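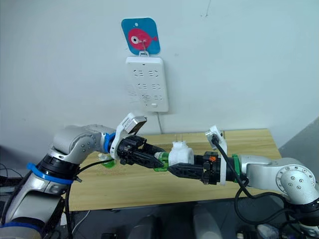 *A power strip hung on the wall above a table by means of an adhesive hook.*

# Hanging a Power Strip Above a Work Table

Facilities guidance, Wernthorpe and Layug buildings
Issued by Zewditu Mersha, Facilities Office
2019-04-07

This page applies to rooms in which a table stands directly against a painted wall and a power strip is needed within reach of the tabletop. It replaces the note circulated in December, which allowed strips to be laid flat on the table behind equipment. Strips should now be hung on the wall.

Adhesive hooks are permitted. Screws, nails and wall anchors require a work order, and rooms in the Garnbridge annex require one in every case.

## What is needed

- One power strip with a hanging tab or loop at the top
- One adhesive hook with a load rating greater than the combined weight of the strip and its cord
- Rubbing alcohol and a clean, lint-free cloth
- A pencil and a tape measure

The Trano store cupboard stocks hooks in plain and decorated styles. Staff may use either. The fish pattern shown has the same square pad as the plain white hook, and the rating is printed on the card in which it is supplied. Keep the card until the work is finished.

## Choosing the position

Hold the strip vertically against the wall with the tab at the top. The lower end should clear the tabletop by at least 5 inches, so that the cord can leave the strip without a sharp bend. Mark the wall lightly where the tab falls.

Confirm that the cord reaches the wall outlet with some slack before anything is attached. If it does not, choose another position or request a strip with a longer cord. One power strip must never be plugged into another.

Do not place a hook on wallpaper, unpainted plaster, or paint less than 17 days old.

## Attaching the hook

1. Unplug the strip and set it aside.
2. Wipe the marked area with rubbing alcohol and allow it to dry completely. Household sprays leave a film and should not be used.
3. Peel the backing from the pad without touching the adhesive.
4. Place the pad on the mark with the hook pointing straight down and its open end facing outward.
5. Press firmly across the whole pad, including the corners, for the time stated on the card.
6. Leave the hook empty for the waiting period given by the supplier. Where no period is given, wait until the following day.

## Hanging the strip

Lower the tab onto the hook and let go gradually. The strip should lie flat against the wall. Route the cord down behind the table and keep it clear of the table legs and of any moving equipment.

Plug the strip into the wall outlet, then connect devices one at a time. Hold the strip steady with one hand when inserting or removing a plug. Large adapters belong in the lowest sockets where they will fit.

## Inspection

Look at the hook once a week. A pad that has begun to lift at a corner must be replaced, and the strip is to be taken down in the meantime. Used pads may not be pressed back into place.

The office holds records for almost 200 hung strips, 82 of them in Wernthorpe. New installations should be reported by room number so that they can be added to the annual electrical check.

To remove a hook, take down the strip first and follow the directions on the card. Report any paint damage to the Facilities Office before attempting a repair.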